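Do You Really Need to Make the Bed Like a Hotel?

Every February the bedding sales come around, and with them the same advice: iron the sheets, buy a linen spray, stack up pillows you will never sleep on. I tried most of it one winter in our drafty rental in Grastville. My verdict is that a decent bed takes five minutes, and the rest is mostly shopping.

Start with the bottom sheet. Pull it tight at the head end first, then walk to the foot and pull again. If it pops off a corner by morning, measure the mattress depth before you blame the elastic. Ours is 15 inches with the topper on, and the "deep pocket" set I bought was cut for less.

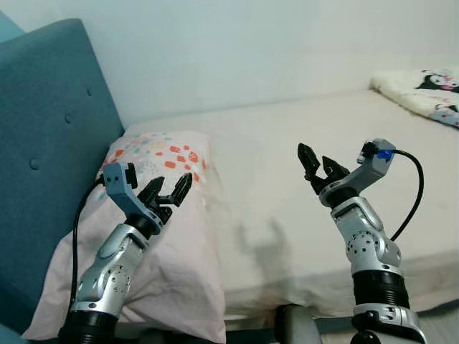
Pillows and headboards

A pale sheet, a patterned pillowcase and a teal tufted headboard get along fine without a matching set. I don't buy the claim that wrinkles in a pillowcase ruin a room, either. Shake the case hard when it comes out of the dryer, put it on while it's warm, and leave it alone.

Padded headboards do need some care. Dust settles around the buttons, and a stiff brush can fuzz the fabric. Use the soft vacuum attachment on low. I paid almost $30 for a Flalska upholstery foam that left a ring on a test patch, so try anything wet on the back first.

As for airing the bed, I fold the covers down while I have breakfast – no timer, no open window in cold weather. Does it help? The sheets smell a little better to me, and it costs nothing.

Posted April 24, 2021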